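## Report the Failures With the Same Care as the Successes

The manipulation group at Plultcombe has released results from a study in which one policy was trained on 2,992 demonstrations and then tested on 300 trials of simple tabletop tasks. The headline success rate has been widely repeated within our field. This essay concerns the trials that did not succeed, and the single line the report gives to them.

A success rate is a useful number, but it combines events that have little in common. An arm that closes its fingers short of an object has made one kind of error. An arm that lifts the object well and releases it too early has made another. A laboratory that wishes to build on the work needs to know which of these occurred, and how often.

The tasks themselves are modest, and that is to their credit. A green toy vegetable lies in a shallow dish, and the gripper must approach it at a workable angle. With so few objects involved, a failed attempt can be sorted by cause in a short time, by a person with no special training.

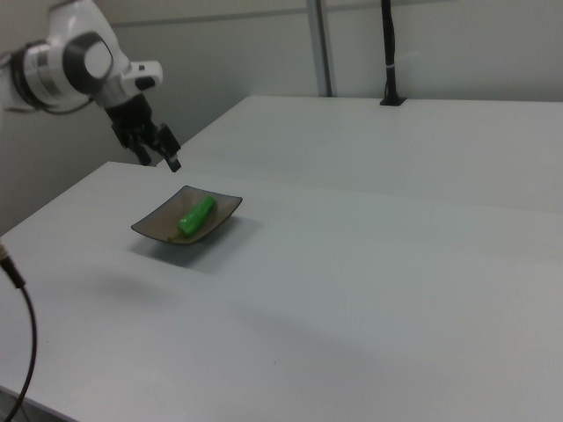 Erick Mushi objects that sorting failures by hand invites bias, and that two reviewers will often disagree about where an attempt first went wrong. He would prefer that groups publish every recording and leave the labels to others.

The objection has merit. Disagreement between reviewers is itself a finding, however, and it can be reported. At Devport, Joyce Kaijage and Zawadi Shemweta labeled the same 200 attempts separately and printed both sets of labels side by side. Readers could see where the categories held and where they did not. Full recordings should be published as well - the two practices do not compete.

We therefore ask that program chairs require a failure table in any paper that reports a success rate on physical hardware. Where a study includes fewer than 20 failures, each should be listed singly, with the starting position of the object and the stage at which the attempt ended.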